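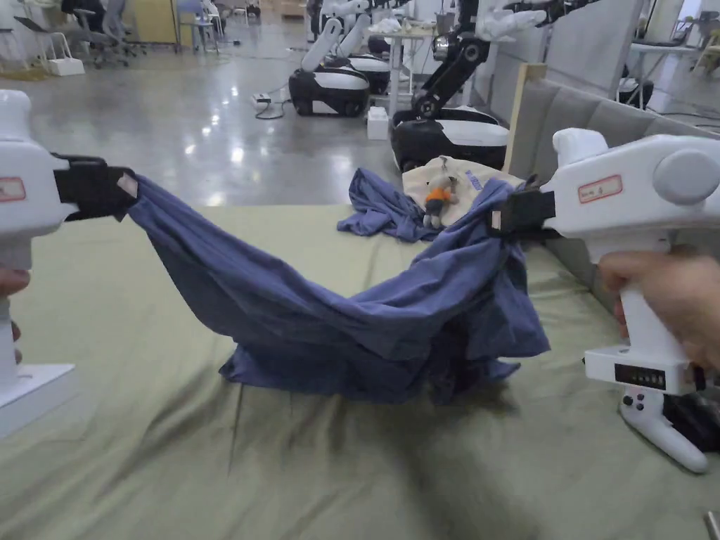 Open Day Planning Meeting – Minutes

Tuesday, 4:00 p.m., Delcombe building, upstairs meeting room
Present: 7 members of the Rirnside open day group. Apologies: 1 from Oltley.

1. Minutes of the last meeting
Agreed with one change. The visitor limit for the lab floor is per tour, not per hour.

2. Report on the visit to the lab
Five of the group went to see the garment handling work that will be shown at the open day. The work is done with hand-held grippers, each held in a hand, on clothing laid over a sheet. A blue-gray garment was held up between the two jaws, with the middle hanging down. Members felt the public would follow this easily, as everyone has handled laundry. The lab team asked that visitors be told the grippers are worked by hand – several of our group had expected the robots to do it.
Action: secretary to add a line to the tour sheet.

3. Where visitors will stand
The bed has a padded gray headboard along one side, so the view is best from the open side. There are robots on the floor beyond it, and members did not want people walking back among them. A rope line was agreed. Tours to be kept to the front.
Action: Pagano to quote for rope and posts. Limit $400.

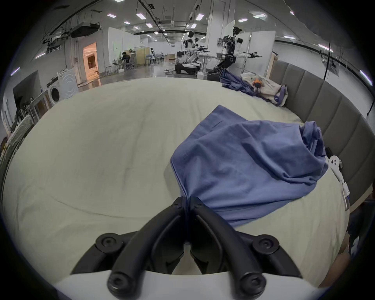 4. Handouts
Draft leaflet passed around. Text too small on the back page. It was agreed to print 1000 once this is fixed, with a short note on how the T-shirts are handled. Oltley to be asked again for their logo.

5. Parking
Front lot to be kept for buses. Staff to use the Rirnside side lot until 5:00 p.m.

6. Any other business
Coffee to be served downstairs – no drinks on the lab floor.

Next meeting: first week of March, same room.
Meeting closed at 5:00 p.m.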